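Hard water, small kitchen: what works for me

Tips in no order at all. Moved to Nivham in February, water here is like liquid chalk. Kettle furred up inside a fortnight. Everything below is stuff I've tried in my own kitchen, skip what you don't need.

KETTLE

Citric acid, not vinegar. Vinegar does the job but the whole flat smells like a chip shop till teatime. One heaped tablespoon of citric acid to a litre of water, boil, switch off, leave it half an hour. Pour away. Boil once with clean water and chuck that too. If there's still a crust round the element do it again, don't go at it with a knife. I did that with the last one. New kettle.

Empty it at night. Sounds fussy, takes two seconds, halves the scale.

Buy the acid loose in a big bag. The little sachets in the cleaning aisle are the same stuff at four times the money. Keep it in a jar with a LABEL on, looks exactly like sugar.

TAPS

Wrap a rag soaked in the same citric mix round the base, elastic band, leave it an hour. Rinse well. Not on brass or anything with a coloured finish, it'll go patchy. For the spout, a sandwich bag with some of the mix in, tied on so the end is dunked. Unscrew the little mesh bit if you can and soak it in a cup. Mine was a third blocked with grit, thought the pressure was just bad.

Dry the taps after washing up. Any old cloth. Water that isn't there can't leave a mark.

WASHING UP BY HAND

No dishwasher here, no room for one. Order matters. Glasses, then cutlery, then plates and bowls, then pans. Everyone's gran said it and everyone's gran was right. Change the water before the pans even if it looks ok.

Cold water for egg and for porridge, hot cooks it on. Same with anything floury, dough bowls especially. Fill with cold the minute you've tipped the dough out and walk off. By the time it's proved the bowl wipes clean.

Grey scratches on pale crockery are mostly not scratches. It's metal off the cutlery, sitting on top of the glaze. Bicarb and a drop of water, paste, rub with a soft cloth in small circles. Comes off in a minute or so. Tea stains in mugs, same paste.
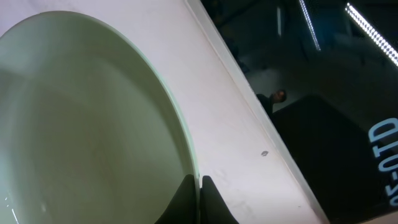
Cloudy glasses: try the citric mix first, five minutes soaking. If they come up clear it was limescale. If they stay cloudy the glass itself is worn and you can stop wasting your evening on it. Natanael Araújo over the landing told me that one and I'd already been scrubbing the same six tumblers for a week.

Drying rack. Tip things so they drain, don't nest bowls wet. They stick together with a ring of scum between them. If two do get jammed, cold water in the inside one, stand the outside one in warm, wait a bit, twist. Don't do it with hot, you'll crack something.

SINK

Stainless: washing up liquid and a soft sponge, go along the grain, dry it off. Every few days is plenty. No wire wool, it leaves bits behind that rust and then you think the sink is rusting.

Plughole smell. Take the strainer out and look at the underside, it's almost always that. Old toothbrush. Kettle of hot water (not boiling if your pipes are plastic) with a good squirt of washing up liquid down after it. Fat goes in a tin, then in the bin, never down there.

CLOTHS AND SPONGES

Hang them up. A cloth in a heap stinks by morning. I've got two hooks inside the cupboard door, one for the cloth and one for the tea towel, and they get swapped every evening. Tea towels on a hot wash, no fabric softner, it stops them soaking anything up. New ones want two or three washes before they're any use.

Cut sponges in half. They last just as long each and fit in the corners better.

CUPBOARDS

Heavy bowls low down. I had mine on the top shelf for months and was reaching over my head for the biggest thing I own. Daft. A sheet of kitchen paper between plates if the bottoms are rough, unglazed foot rings mark whatever's underneath.

Lids stood on edge in a cheap letter rack. Best thing I've done in this kitchen.

Shelf liner: use offcuts of wallpaper, the wipeable sort. Don't glue it. Drawing pins at the back, nothing at the front.

WORKTOPS

Wipe spills as they happen, turmeric and beetroot above all. If turmeric's already got you on a white surface, bicarb paste again, ten minutes, wipe. What's left will fade if the sun gets to it. Took a few days with mine by the window.

Never mix bleach with the citric stuff or with vinegar. Gives off a nasty gas. If you've used one, rinse it right away before you so much as open the other.

SHOPPING LIST

Citric acid, big bag
Bicarb, big tub from the baking shelf
Elastic bands
Sponges, the plain ones
Old tothbrush (you've got one)
Jar with a lid, and a label for it

Oven next time. I've been putting the oven off.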